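Mixed produce should be bagged by weight and skin, and the common habit of bagging by color or by recipe deserves to go. A pineapple crown is stiff enough to pierce thin film. Peppers bruise under load.

At Bukden we packed 154 orders in June by this rule – heavy first, crown up, round fruit last.

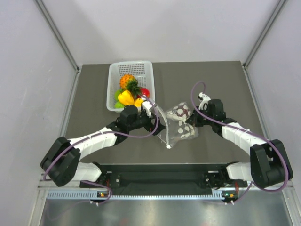

Uzma Kakakhel argues that the rule slows packing. It does, slightly. I would still accept the delay over a split bag on the stairs.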